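Curnurine Mending Library: progress report to the Pelex Fund, June

Where we are

The first half of the grant year has gone broadly to plan, if we are allowed to forget the plan's opening chapter, in which the shop on Flores Street had a working roof. It now has one again. We lost three weeks and a quantity of wool to the rain, and the landlord has been generous with his sympathy.

Lending began in March. Members have borrowed 500 items so far, mostly coats, school blazers and formal wear, against a target we set low on purpose and would like some credit for beating. Late returns are few. Wedding season may change that.

Clothes and cloth

Donations arrive faster than we can sort them. We have stopped taking curtains, though the curtains have not stopped coming. Anything past mending is cut up for patches, and the patch drawer is now the most popular thing we own.
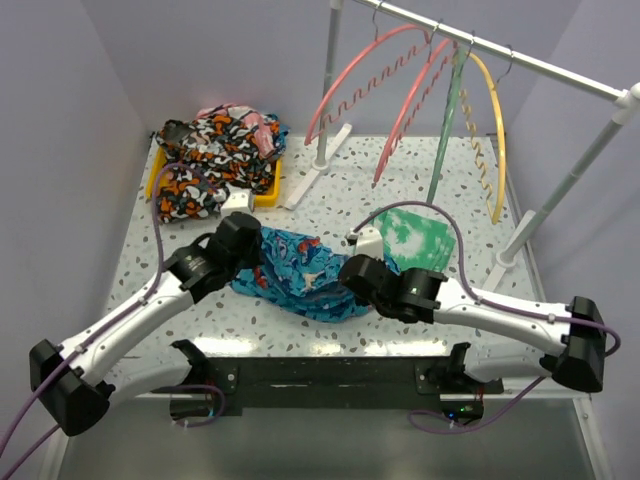 Money

We have underspent on advertising and overspent on thread. The Semuteck booking system costs more than quoted - the word "basic" was doing a lot of work - and we ask to move funds from the advertising line to cover it.

Next five months

We will open on 2 evenings a week, run a zip repair class and replace the steam iron, which trips the lights next door. A revised budget is attached.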